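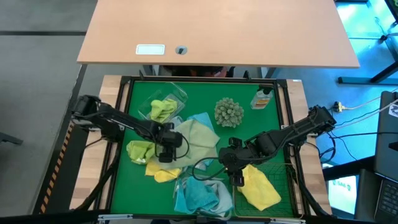 Pinces parallèles en essai sur cellule à deux bras : tapis vert, chiffons, une plante grasse.

Pince parallèle Wulier P2
Réf. 1631-P2, vendue à l'unité ou par paire

Saisir un cube en mousse, toutes les pinces du catalogue savent le faire, et leurs fabricants ont des vidéos pour le prouver. Le chiffon est moins coopératif. Il se plie où il veut, il glisse, il vient avec son voisin. C'est donc sur du chiffon que nous essayons les pinces avant de les mettre en rayon, y compris sur un tas de bleus et de turquoises où l'on peine à dire où finit l'un et où commence l'autre.

La P2 a passé deux semaines chez nous face à l'Ovent Carhuamaca, plus chère et nettement mieux habillée. Sur 200 prises de tissu, la P2 en a réussi 123 du premier coup. L'Ovent a fait un peu mieux, puis a réclamé une mise à jour.

Ce qui nous a plu
Les doigts se changent avec une seule clé, fournie. La fermeture lente est vraiment lente. Le bruit reste supportable dans un bureau, à condition d'aimer un peu ses collègues.

Ce qui nous a moins plu
Le câble sort du mauvais côté pour un montage à gauche : prévoyez des colliers. La notice française a été traduite par quelqu'un de pressé et appelle les doigts « orteils » en page 2.

« Sur tissu fin, je baisse la force et je prends un pli, jamais un bord. Sur tissu épais, je fais ce que je peux », résume Volker Pfeiffer, de notre atelier. Rüdiger Steinbach, qui a réglé les deux bras, préfère les doigts longs et ne veut pas en discuter.

Dans la boîte
Pince, bride, jeu de doigts courts, câble, clé, notice (voir plus haut).

En option
Doigts longs, patins souples, contrôleur Olldale.

Livraison à partir de mai. Prix sur devis, prêt possible pour essai : apportez vos propres chiffons.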